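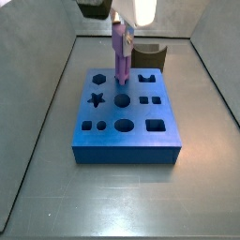
Attachment 1, fixed camera: purple piece upright at the back of the blue board

Ticket 426
Subject: Checker and operators disagree on when a piece is "seated"
Opened by: Mercy Mfinanga, Lelisville
Assigned to: Benedikt Trummer, Indholm
Opened: 2021-06-09
Status: Resolved
Component: Testa run checker, shape-sorting task

Mercy Mfinanga wrote:

Hello Benedikt, and hello to whoever else picks this up. I'm sorry in advance for the length, but I've been going back and forth on this with Olesia since the May review and I would like to get it all down in one place while it's fresh.

We did almost 100 runs of the shape-sorting task on the new handling rules. Testa sent 41 of them back to us with "label does not match end state." I sat down with a big mug of tea and went through every one, expecting to find operators pressing the button too early, and there was a bit of that. Mostly, though, I found two careful people reading the same rule and doing different things. The rule says to mark the piece as seated "when it is in the hole." Olesia marks it when the bottom of the piece goes below the top surface of the board. Prakash waits until it stops going down. I can see the case for both, and I would hate to tell either of them they've been doing it wrong when the sheet really doesn't say.

What I have already tried:
- Restarted Testa and ran the same batch through again. Same 41.
- Checked that both operators have the same version of the rules. They do.
- Compared the clocks on the fixed camera and the wrist camera. They agree.
- Asked Olesia and Prakash to label one another's runs without seeing the first label. The disagreements fell in just the places you'd expect.

Could you tell me which reading the checker uses? And could we please have it written down somewhere that a new person will find it?

Benedikt Trummer wrote:

Hi Mercy, please don't apologize, this is one of the nicest tickets I've had all spring – you have done most of my work for me. Swapping the runs between the two of them was a very good idea and I am going to steal it.

The short answer is that the checker sides with Prakash. It wants the piece below the surface, no longer moving down, and the downward push under the limit in section 4 of the rules. If any one of those is missing at the moment of the label, the run comes back. The longer answer is that I wrote the checker from an older draft, and when the draft was tidied up for the Flenel handbook the part about movement was dropped because someone felt it was obvious. I suspect that someone was me.

Before I change any wording I'd like to be sure we aren't mixing up two problems. Could you look at whether the returned runs have anything to do with the approach? I'm thinking of the ones where the piece touches the top of the board, slides, and then drops. Those have a little pause in them that can look like the end of the motion if you are only watching the height.
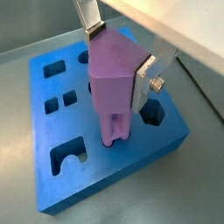

The other thing worth checking is whether the operators let go before or after they press the button. The rules have always said to label first and open the fingers second, with a breath in between. When the two happen together, Testa can't tell a piece that has settled from one that is being held up by the grip, and it will play safe and send the run back. It's a dull rule and very easy to forget late in a shift, so please ask gently.

Mercy Mfinanga wrote:

I asked gently! Olesia laughed and said she has been opening and labeling in one movement, one hand for each, and was quite proud of how quick she had become at it. So that's part of the answer. She's going back to label, breathe, open.

The touch-slide-drop runs are there too, and they belong to both operators, so I don't think it is a habit of one person. Prakash's view is that nudging a piece along the top of the board to find the hole shouldn't be allowed in the first place. I told him I'd pass that on. My own feeling is that it is a perfectly reasonable way to find a hole, as long as the push stays small and the operator stops if the board shifts.

Troels Ingvarsson wrote:

Jumping in from the safety side, as Benedikt asked me to have a look. I'm with Mercy on the nudging. It's fine below the section 4 limit, and what I would like to see is a clear rule for the moment it stops being fine. If the board moves on the floor of the enclosure, the operator lifts straight up, clear of the board, and marks the run as "stopped." They do not push the board back with the gripper, and they don't reach in by hand until the arm is in hold and the light on the control box says so. I know everybody knows that last part. I've also stood next to people who knew it and watched them reach in anyway with the very best intentions, so I would like it on the same page as the labels, where it will be read more often.

One more small request. Please don't let anyone judge contact from a single view. The wrist camera makes things look nearer to each other than they are, and the fixed camera loses whatever is behind the piece. The operators should look at both before they press anything.

Benedikt Trummer wrote:

Thank you both, this is just what I needed. I have drafted new label wording and would love to have it picked apart before it goes into the handbook.

Approach: the piece is held over the board and no part of it touches.
Contact: any part of the piece touches the top surface or the rim of a hole.
Entering: the lowest part of the piece is below the top surface and still moving down.
Seated: the piece is below the surface, has stopped moving down, and the push is under the section 4 limit.
Released: both fingers are clear of the piece.
Stopped: the operator ended the run for any reason. No reason is asked for at the time.

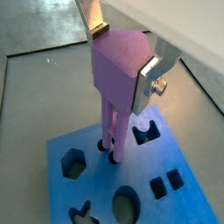

"Contact" is the one I expect the most letters about, and I'd rather have them now than in the autumn. My advice for training is to go by the lowest point of the piece and forget about the gripper, which is large and shiny and pulls the eye toward it. A purple piece with its dark feet hovering just above the blue surface, with soft shadows under them, is still in approach, however close it looks and however sure you are of where it's headed. The same goes for a piece that happens to be near the right hole. Being near a hole doesn't earn a label of its own, and I've taken out the old "aligned" label altogether, which I hope will please Prakash.

Mercy Mfinanga wrote:

It pleased Prakash very much. He read your list standing up in the hallway and then asked if he could print it larger. Olesia has one question: if the feet touch and then lift off again, does the run go back to approach, or does it stay in contact until the end? She has been doing the first and would be glad to know whether she may carry on.

Benedikt Trummer wrote:

She may, and please tell her it's a good question, because I had to go and check what the checker does. It goes back to approach. The labels can move in either direction as often as they need to, right up until "released" or "stopped." I've added that as a line under the list.

Mercy Mfinanga wrote:

Relabeled all 41 with the new wording, Olesia and Prakash each taking half and then trading. Testa accepted 37 of them. The last 4 are runs where the fingers opened in the same moment as the label, and we agreed to mark those as unusable and leave them out. No one minded. The larger printout is up beside the control box, with Troels's lines about hold and the light at the top of it.

Thank you for being so patient with my long messages.

Troels Ingvarsson wrote:

Safety wording approved. Please use the same page at Indholm so the two sites match.

Benedikt Trummer wrote:

Done here as well. The handbook page is updated and the old one is marked as replaced. Closing the ticket, and Mercy, do open another if the checker gives you any trouble with the next batch.

Status changed: Open to Resolved
Resolution: Rule wording changed, no change to checker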